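Saludier Home Support - Ticket 2022
Subject: Duster head keeps slipping off its handle
Status: Waiting on customer

Hello, and thank you for a lovely duster otherwise! Mine is the light blue one with the long green handle, and it lives with the rest of my cleaning things in the white plastic basket with the square holes. After 10 minutes of dusting the head works itself loose - I've pushed it back on more times than I care to admit, and I did try a rubber band.

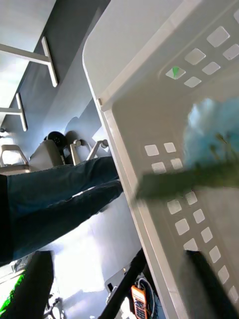
Jouko Kauppinen replied that a loose head is nearly always down to lint in the socket, so please pull the head off, wipe inside with a dry cloth and push it back until it clicks. If there's no click, write back with your Findusdale address and we'll mail a new head.

Wiped it out this evening, and no click yet. Address to follow!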